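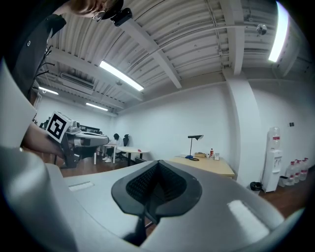

Luminița Husar
Data collection lead, Fandstead

May 7, 2019

Re: [handheld-practice] Draft 2, section on markers and finger pads

Wondimu Yilma wrote:

> Section 4 now says the marker cube must be "checked regularly." Two of us at
> Werthorpe read that in different ways. I took it to mean once a day. My
> colleague took it to mean every time the tool is picked up. Can we settle on
> one wording before the draft goes out to the wider list? Also, do we want
> anything in there about the pads, or is that left to each site?

Wondimu,

I'd drop "regularly" altogether. Our house rule is that the cube gets checked at the start of every session and again after any knock or drop. A session for us ends when the operator puts the grippers down and leaves the floor, so a lunch break starts a new one. I would be happy with that wording in the draft if Werthorpe can live with it.

What we check is short. The cube must not turn or rock on its mount when you push it with a thumb. All the printed faces must be clean, with no lifted corners. If a face has to be replaced, the whole cube is swapped and the tool goes back through calibration before it is used again. We used to allow replacing one face at a time and stopped last September, after we had to throw out 186 recordings from a tool with a face stuck on slightly crooked. It looked fine to everyone who handled it.

On pads, yes, I think the draft should say something. Suggested text:

"4.6 Finger pads. Pads are inspected before each session. A pad with a torn edge, a loose stem or a worn grip surface is replaced. Both pads on a tool are replaced together, and the change is written in the tool log with the date."

The part about replacing them together will get objections over cost. Kołodziej already told me they change only the worn one. Our trouble with that was that an old pad and a new pad don't give the same amount under load, and you can see the difference in how the object sits in the grasp. If people want to soften it to "should," I won't fight over it, but the log entry needs to stay a "must."

Three other points on the draft while I'm here.

Section 5, cables. It says cables from head-mounted equipment "must be secured." Secured to what? An operator with a camera by the glasses and a gripper in the hand moves a lot more than someone sitting at a bench, and a cable taped tight at the shoulder pulls on the camera as soon as they look down. I would write that cables must have enough slack for the full reach of both arms and must not hang where a hand or a tool can catch them.

Section 6, the room. The draft asks for "even lighting," and I don't think any site on this list has it. Tube lights on the ceiling will blow out part of the view whenever the tool tips up. I'd ask for something people can do: leave the lights as they are for the whole session, and note in the log which ones were on. The same section should say that other people may be in the room, at a distance, provided they have signed the same consent form as the operator. Right now it only talks about the operator.

Section 7, drinks. I know this came from Tiseo and I agree with it, but "no liquids in the collection area" is too broad if the area means the whole room. Ours has a water dispenser by the wall and I'm not moving it. Please change it to no open liquids on the work surface or within arm's reach of the tools.

I don't have a view on section 8 yet. The retention period is with our legal people and they have not answered me.

If you send a new version with the section 4 wording in it, I'll go through it against our checklist and reply here with the differences. Please keep the old section numbers for now, even where text has been taken out, as our forms point to them.

Luminița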